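Bollberg Shared Facilities Board
Equipment Planning > Capital Requests > Two-arm handling cell, second unit

Posted by nvandermerwe
December 31, 2018

Colleagues are invited to comment on the request for a second two-arm cell before it goes forward with the annual capital list. Two quotations have been received. Piątek has offered the full enclosure with arms, rails and wiring. Cillstead has offered the arms alone, with the enclosure to be built by our own workshop.

The arms account for most of the price under either quotation. The smaller lines are where the two differ. Piątek lists wall panels at $918 and a spare gripper at $1,722. Cillstead lists the spare gripper at $3,075 and does not supply panels.

The first cell remains the reference for the layout. Both arms are mounted at the front rail so that the grippers meet over the middle of the table, and storage is kept on the walls. Any supplier will be expected to match this arrangement.

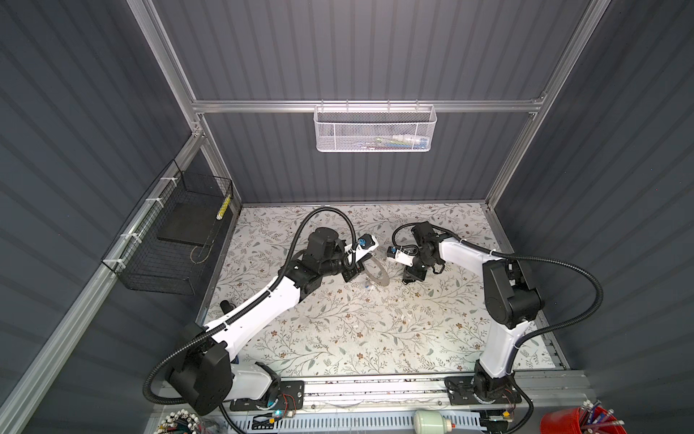 fukport_stores
The request should include wall storage as a separate line. Baskets and cable ties were charged to general supplies last time, and the true cost of the cell was understated as a result.

Nobuhle Van der Merwe
Agreed. A line for storage and small fittings will be added to the revised request.

workshop_2
I must disagree with the preference for a full enclosure. The workshop can cut and assemble aluminum framing to the same dimensions, and we hold most of the brackets in stock. Paying a supplier to do this is poor use of the budget.

ledger53
Workshop hours are also a cost. If they are left out, the Cillstead quotation will look cheaper than it is. Please provide an estimate of hours before the two are compared.

workshop_2
An estimate will be provided. I would ask that Piątek's delivery and installation charges be shown in the same table.

fukport_stores
Could the spare gripper be deferred until August? One spare might reasonably serve both cells.

Nobuhle Van der Merwe
Only if the second cell uses the same model. Cillstead has not confirmed this in writing. The spare will stay on the request until they do.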